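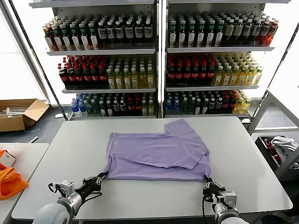 Libraries should stop putting age labels on novels. My branch in Orcombe has 289 books marked "teen", and I've watched grown adults put one back after seeing the sticker.

Ingvild Grønli's *Ornuswood* is the one I'd argue over. It is 122 pages long, has a dead father in it and no jokes, and it sits beside the school diaries. I read it at 2 in the morning and thought it better than most of what was on the adult prize lists that April.

Alvar Magnusson, who runs our reading group, says parents want the labels. Some do. They could ask at the desk - the staff have read most of the stock. Shelve by author and let people pick up what they like.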